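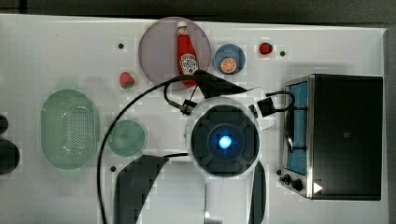
Jul 23, 2018

Every spring I am promised a robot that will tidy my kitchen, and every summer I am still the one looking for the lid of the colander. This year's promise came by way of an open afternoon in Estthorpe, where a small outfit called Vistard has been teaching an arm to clear a table. I went along with an open mind and a packed lunch.

The chore is one you would give a four-year-old. Pick up the fruit, put it somewhere sensible, deal with the ketchup. I'd put my own time at under a minute, or a bit longer if the radio is on.

What struck me first is how much of housework is knowing what you're looking at. A strawberry is a strawberry from any side to you and me. To a machine it's a red blob that might well be a tomato, and the tomato is a red blob too. Then there are the soft things, which give when you squeeze them and come back a different shape.

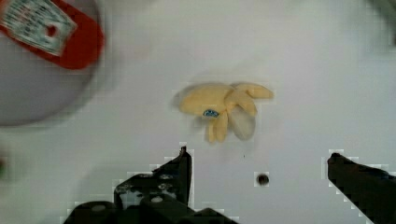
I asked how many tries it takes to get good at one object. The answer was about 4000, which made me feel better about how long I took to learn to fold a fitted sheet (I haven't). They have been at it since April, and they were cheerful in the way of people who have stopped expecting to go home on time.

The bottle is what I'd lose sleep over. It's heavy at one end when it's full, it rolls when it's on its side, and at my house it's sticky. A person sorts all that out without a thought. A gripper with two fingers has to decide where to pinch, how hard, and what to do if the thing starts to turn.

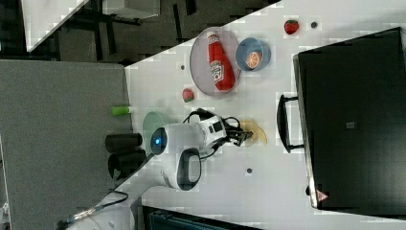
So, can I have one yet?

No. Or yes, if your home consists of one white table and you never move it. There was a man next to me from Kindville who wanted to know if it did stairs. There was a long pause.

I do think shop floors will get there first. A packing bench looks much the same on Tuesday as it did on Monday – my worktop doesn't look the same after breakfast. Give a machine the same 70 parts all day and it has a fighting chance. Give it my cutlery drawer and I'd expect a letter of resignation.

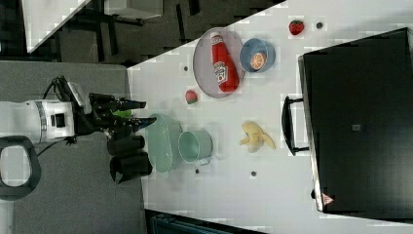 Something small and green in the gripper, with the ketchup still to do.

I came home to the washing-up, which had waited for me.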